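Fotos vom Fest aufheben, sortieren, rahmen: Tipps für daheim

7. November 2021

Zwei Hochzeiten im Juli, eine goldene bei den Großeltern, und jetzt endlich Zeit, die ganzen Abzüge durchzugehen! Ich liebe diese Arbeit. Der Tisch ist voll, der Tee wird kalt, und man findet immer ein Bild, das man völlig vergessen hatte. Ein paar Dinge, die sich bei uns bewährt haben:

Erst Hände, dann Bilder

Hände waschen, gut abtrocknen, keine Creme. Wer empfindliche Hochglanzabzüge hat, zieht dünne Baumwollhandschuhe an. Bei matten Abzügen reicht es, sie nur am Rand anzufassen. Meine Freundin Aurora Gouveia schwört auf Handschuhe für alles, ich komme damit beim Umblättern nicht klar.

Fingerabdrücke

Frische Abdrücke auf Glanzpapier gehen oft mit einem trockenen Mikrofasertuch weg, ganz ohne Druck, von der Mitte nach außen. Kein Glasreiniger, bitte! Der gehört aufs Rahmenglas, und auch da sprüht man ihn aufs Tuch und nie direkt auf die Scheibe, sonst kriecht er unter die Leiste und macht Wellen ins Passepartout.

Sortieren ohne Drama

Ich mache drei Stapel: Album, Rahmen, Verschenken. Von über 100 Abzügen kamen beim letzten Mal 43 ins Album und 14 an die Wand im Flur, der Rest ging an Tanten, Trauzeugen und Nachbarn. Doppelte sofort in Umschläge stecken und den Namen draufschreiben, sonst liegen sie Weihnachten noch da.

Beschriften

Weicher Bleistift, auf der Rückseite, am unteren Rand, Bild dabei auf eine harte Unterlage legen. Kugelschreiber drückt durch. Auf beschichtetem Papier hält Bleistift schlecht, da nehme ich einen säurefreien Fotostift (der von Fekico trocknet bei mir schnell genug) und lasse die Bilder trotzdem eine Weile einzeln liegen, bevor sie wieder aufeinanderkommen.

Welliges Papier glätten

Abzug zwischen zwei Bögen säurefreies Seidenpapier, dicke Bücher drauf, über Nacht liegen lassen. Niemals bügeln! Ich hab's einmal probiert, mit einem Bild von der Torte, und die Torte war hin. 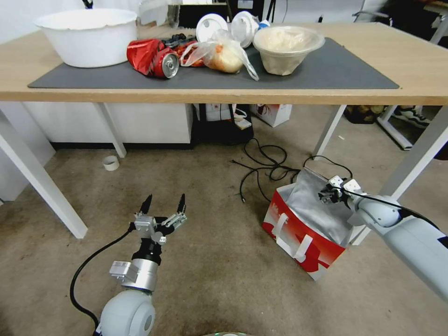
Rahmen aufhängen

Zeitungspapier in Rahmengröße zuschneiden und mit Malerkrepp an die Wand kleben. So kann man schieben, bis alles sitzt, und bohrt erst danach. Bei uns sind 30 Zentimeter Abstand zur Sofalehne genau richtig. Direkte Sonne meiden, Farbfotos bleichen am Südfenster erstaunlich schnell aus. Und kleine Filzpunkte hinten an die unteren Ecken, dann hängt der Rahmen gerade und die Luft kommt durch.

Digitale Bilder nicht vergessen

Den Stick vom Fotografen gleich kopieren, einmal auf den Rechner, einmal auf eine externe Platte, die am besten bei jemand anderem im Schrank liegt. Unsere liegt bei Teodoro Mendoza, dafür haben wir seine. Ordnernamen mit Jahr und Anlass, mehr braucht es wirklich nicht. Viel Spaß beim Kramen!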